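Folier (gripper kit)

Folier is a bolt-on gripper kit for small robot arms, sold by the firm Cidcombe. It is offered as a finished unit or as a bag of parts, the second being cheaper and, by most accounts, a good way to lose a weekend. The kit is aimed at labs, schools and small workshops that already own an arm and would like it to pick something up.

Background

Cidcombe began as a repair shop for packing machines and came to grippers after customers kept asking for spare ones. Its first model, the Galtdale, was a suction cup on a stick and was withdrawn after 16 months. The cup worked well on glass, which few of the buyers had any wish to move. Folier went on sale the following September and has stayed in the catalog since, with one change of screws and three changes of logo.

Design

Folier grips by sliding its fingers toward and away from each other in a straight line. The makers call this "parallel motion with intent," a phrase that appears on the carton and is not explained in the manual. White plastic is used for the outer parts, and the buyer is expected to check the screws now and then.
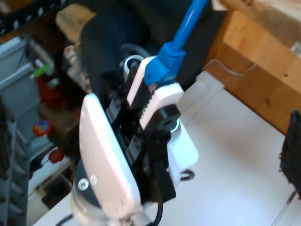
Cable routing is left to the owner. The manual gives it one page, most of which is a drawing of a cable tie. Owners on the Triệu forum, the main meeting place for users of the kit, have filled the gap with a guide of their own that is longer than the manual and a good deal ruder. Its main advice is to move the arm through its full reach by hand before switching anything on, and to leave more slack than looks tidy.

Versions and price

The parts kit is listed at 890 dollars and the assembled version at 1099 dollars. The difference buys a tested unit and a signed card saying that it has been tested. Both come with 2 sets of fingers, one short and one long. Spare fingers are sold separately, and seem to be what keeps the lights on at Cidcombe.

Use

Parcel handling is the job most often shown in Folier demonstrations. Boxes are considered easy. Padded mailers are the harder case, as they fold, sag and rarely offer the same edge twice. 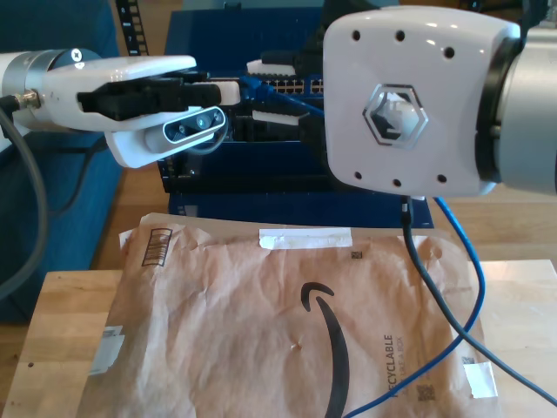
A white parallel-jaw gripper with black fingers and a depth camera, near a paper padded mailer.

Reception

Reviews have been fair to warm. The grip is generally liked, the noise is not, and the software is described as "present." A review on the Triệu forum dated 03/07/2025 praised the long fingers and took off a point for the carton, which its author could not get open without a knife.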